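Sondar Community Help
Equipment and Buying > Small arms > Budgeting

First arm for a small product photo studio, what am I leaving out of the budget?

Fatemeh Pakzad
Asked in September

We are a small studio in Paltdale that shoots products for online shops. Mostly cosmetics, kitchen things and some figurines and collectibles. There are two of us shooting and one part-time person doing edits.

I want to put a tabletop robot arm into next year's budget. The job would be to pick an item from a tray, set it on the white table under the softbox, wait for the shots, turn it if we need a side or back view, and put it back in the out tray. We shot 368 items last month and close to all of them got the same three views on white. It is dull work and the person placing the items can't do anything else while it goes on.

I have one quote so far, from Ozoliņš, who sell used and refurbished arms. It covers the arm, its controller, a two-finger gripper and delivery. It doesn't cover setup or training. My partner says to double whatever the quote says and stop worrying. I would like something better than that to show our accountant.

Things I already know:

- The table is the one we use now. It is solid but it isn't bolted to anything.
- We don't have compressed air and don't want a compressor in the room, so the gripper is electric.
- The heaviest item we see is a cast iron pan and I am happy to keep placing those by hand.
- The backdrop is fabric on a stand and gets moved for larger jobs.
- The floor is concrete and fairly level.

What I don't know is what else belongs on the list, what can wait until the second year, and if we should rent first. I also don't know how to count our own time. Neither of us has programmed a robot, though my partner is comfortable with scripts for tethered shooting.

Thanks in advance. I can add table measurements if anyone needs them.

Raimonds Sakalauskas
Accepted reply

Doubling the quote is not far off for a first arm, but your accountant is right to want lines. I do purchasing for a packaging shop and have put three of these through. My list, in the order the money usually goes out:

Arm and controller. You have this. Ask for the hours on the arm and the date of the last joint service in writing. Ask if the software license transfers to you. On used arms it sometimes doesn't, and a new license can eat the savings.

Gripper. Included, but check the fingers. Stock fingers are hard and flat or slightly curved. Cosmetics caps and painted figurines will mark. Budget for soft pads and treat them as a consumable, the same as tape. Also check how far the gripper opens. If your widest jar is wider than that, you need longer or offset fingers, and those get machined or printed to order.

Mounting. Your table is not bolted down, so this line is not optional. Either bolt the table to the concrete or buy a separate pedestal for the arm. For photography I would get the pedestal. If the arm is on the same table as the product, the tabletop can still be moving a little when the shutter fires. A heavy steel pedestal with leveling feet costs more than people expect because of the freight.

Trays. Everyone forgets trays. The arm has to know where the item is. If all your items were the same shape you could make one tray with cutouts. With a mix like yours you either make several trays or buy a vision camera for the arm to find things. Start with trays. Foam and a sharp knife will get you through the first few months.

Trigger. Something has to tell the camera that the arm is out of the way. If your tether software can be started from a script, this is a cheap cable and a day of your partner's time. If it can't, you want a small relay box.

Safety. Get a risk assessment done, even on a small arm. You will need an emergency stop within reach of where people stand, and possibly a floor mat or a scanner depending on how fast you want to run and how close people work. Get this priced before you buy. The result can change which arm you should have bought.

Electrical. Ask what the controller draws and put it on its own circuit if you can. Studio flash packs on the same circuit have given people trouble.

Training. Two days, both of you. If only one person learns it, the thing sits still every time that person is out.

Spares. One spare gripper cable and one set of fingers. The cable is what goes first, since it bends all day.

Your own time. Count it at what you would pay someone else to do it. My rule is that the first product takes a week, the second takes two days, and after that you get down to an hour or so for each new shape.

What can wait: the vision camera, a second gripper, a tool changer, any kind of linear track. Put those in year two with a note that says "if volume supports it."

On payback, take the hours the placing person spends now, multiply by the hourly cost, and knock off a third for the items the arm won't handle. When I did this for our second arm it came to 16 months and the accountant was fine with it. If yours comes out past three years I would leave it alone and buy better lights.

Odair Cordeiro

rent it. we rented for 2 months and sent it back. great arm but our products change too much and I was reteaching it every morning. no regrets, would have been stuck with it otherwise

also ask Ozoliņš if the rent comes off the price when you buy, they did offer that to us

Fatemeh Pakzad
Comment on the replies above

Thank you both. Raimonds, I had no line for trays or for the pedestal freight, so that already helped. Odair, what kind of products were they?

Odair Cordeiro

shoes

Kaja Sepp

I agree with most of Raimonds' list and would move one thing up. In a studio the room layout costs more than the robot people think, because robot people plan for a clear cell and a studio is full of stands.

We run an arm for placing small items at Dradthorpe and the stands have been our main nuisance. The reach chart in the brochure is drawn as a clean half circle on paper. Put a big softbox over the table, a drop of fabric on one side and a couple of stands, and the part of that half circle you can use gets a lot smaller. We bought a reach we could not use in full. A shorter arm would have done the same work and cost less.
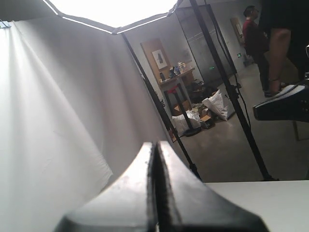 Dradthorpe Studio Equipment Team – Lighting, Tabletop and Automation

The octagonal softbox is the sort of thing I mean. It hangs above the work and the arm has to stay under it, so the usable height is set by the light and you need to measure from the tabletop to the lowest edge of the box with the light in its real shooting position. Take off the height of your tallest product and some clearance for the gripper, because the gripper has to come up and over.

Then the stand poles. A pole set at an angle, like the thin one under the softbox, takes up more of the space than its foot on the floor would suggest. Mark the foot and also the highest point the arm can get to, and check the line between them. Give the salesperson both. A cable hanging in a loop next to a stand should be counted too. If the arm can get to it, it needs to be tied back, and cable ties and clips are the cheapest thing on this whole page.

So for your budget I would add:

Fixed light positions. If the lights move, every taught position is in doubt. Ceiling or wall mounts for the lights near the arm are worth the money. We set aside 400 dollars for mounts and clamps and spent it all. If you can't mount them, buy floor plates or at least tape and label where every foot goes, with the height of each stand written on the tape.

Backdrop on a fixed rail. You said yours is fabric and moves for larger jobs. Fabric that hangs with folds can end up closer to the arm than it was the day before. Fit a rail and weight the bottom, or use a rigid white board on the arm side.

Finger color. Black fingers are fine as long as they are well out of the shot when the camera fires. If you want the gripper to hold the product during the shot, which people ask for with side views, you will be editing the fingers out of every picture. Get your editor to do five of those and time them before you plan on it. I would set the item down, back off and shoot. For the turned views use a small turntable, which is cheaper than the editing and faster than having the arm pick the item up again.

Wear. Matte black fingers scuff with use. That is only cosmetic unless the scuffing is on the inside faces where they touch the product. Look at those weekly.

Room for people. Whoever is in the room will walk past the table. Decide where they walk and keep the floor in that strip clear, bags and boxes included. If you have to store props in the same room, put in a shelf. Your risk assessment will ask about the way to the exit, so have that drawn on your floor plan when the assessor comes.

I would not buy before doing one test. Cut a stick to the length of the arm's reach, put one end where the base would go, and swing it around at a few heights with all your lights up as you normally shoot. Whatever it hits goes on a list. It takes twenty minutes. Do it once for your normal setup and once for the larger jobs, and if the second list is long, plan on the arm not running on those days and take them out of the payback sum.

On renting, I would do it, but only if you can get at least six weeks. The first two go to learning and don't tell you much.

Jarlath Moriarty

One small addition to Kaja's. Call your insurer before the arm is delivered. Ours wanted the risk assessment and a photo of the emergency stop, and the premium went up a little. It should be a line in the yearly costs and not in the purchase.

And get the return terms in writing if it's used.

Fatemeh Pakzad

Did the stick test this afternoon with a broom handle. It hit the main stand and the bottom of the softbox, and the backdrop at one height. I have asked Ozoliņš to quote the next size down, with the pedestal and freight listed separately, and a six week rental as an option. Will put the numbers here when I have them.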